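Temps de lecture : 3 minutes

Le coin bouilloire a déménagé à l'étage

Bon, je vous en parlais déjà dans la lettre d'avant l'été, et c'est enfin fait : le thé se prend maintenant en haut, sur la mezzanine ! Depuis que nous avons repris les locaux de Noreo, je trouvais dommage de laisser le plus joli endroit de la maison aux cartons d'archives (il y en avait 11, j'en ai descendu la moitié moi-même et mon dos s'en souvient encore).

J'ai donc ressorti la nappe à carreaux rouges et blancs, celle des pique-niques à Venidstead, et je l'ai posée sur la table près de la rambarde. Elle a un faux pli que je n'arrive pas à faire partir, même au fer très chaud, alors si quelqu'un a une astuce de grand-mère je suis preneuse. Le parquet est couleur miel foncé, la lumière arrive par la grande fenêtre, et avec un peu de carreaux là-dessus on se croirait presque en vacances. 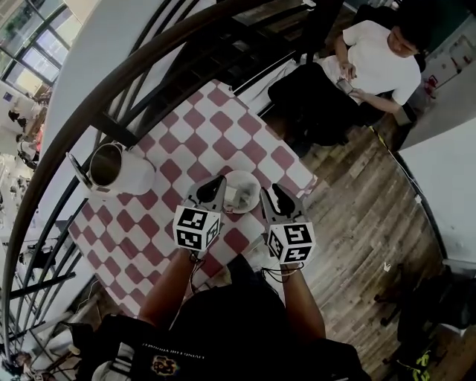 Comment détartrer la bouilloire sans que le thé ait ensuite un goût de vinaigre ?

Le plus simple est l'acide citrique : une cuillère à soupe dans un demi-litre d'eau, on chauffe, on laisse reposer vingt minutes, on vide, puis on fait bouillir deux fois de l'eau claire qu'on jette. Pour celles et ceux qui tiennent au vinaigre blanc, il faut compter trois ou quatre rinçages, et laisser ensuite le couvercle ouvert jusqu'au lendemain.

Pour le reste, le fonctionnement est le même qu'en bas. On remplit au robinet du rez-de-chaussée (oui, il faut monter l'escalier avec la bouilloire, doucement, couvercle fermé), on la repose sur la table et on ne la laisse pas tourner à vide. Les soucoupes blanches sont dans la boîte Myklebust, avec les serviettes. J'en ai racheté une série chez Drovedeo, toute simple, le genre qu'on peut casser sans faire un drame. Merci de ne pas y laisser les sachets usagés, ça tache, et surtout ça finit sur ma nappe !

Côté thés, il reste du noir fumé, une verveine un peu fatiguée et un rooibos à l'orange que j'aime beaucoup et que je suis apparemment seule à aimer. La caisse commune a de quoi racheter un paquet de 100 sachets, dites-moi ce qui vous ferait plaisir. Moi je pencherais pour une menthe, mais je ne veux pas imposer mes goûts deux fois de suite.

Ah, et si vous avez un plateau à bords hauts qui dort dans un placard, je le prends volontiers.

À lire aussi
- La recette du cake au citron, version sans balance
- Prêt de vaisselle : ce qui est rentré, ce qui manque
- Retour sur le pique-nique de Venidstead
- Que faire des vieux cartons d'archives ?

Nous écrire | © La lettre de la mezzanine, 12/8/07 | Haut de page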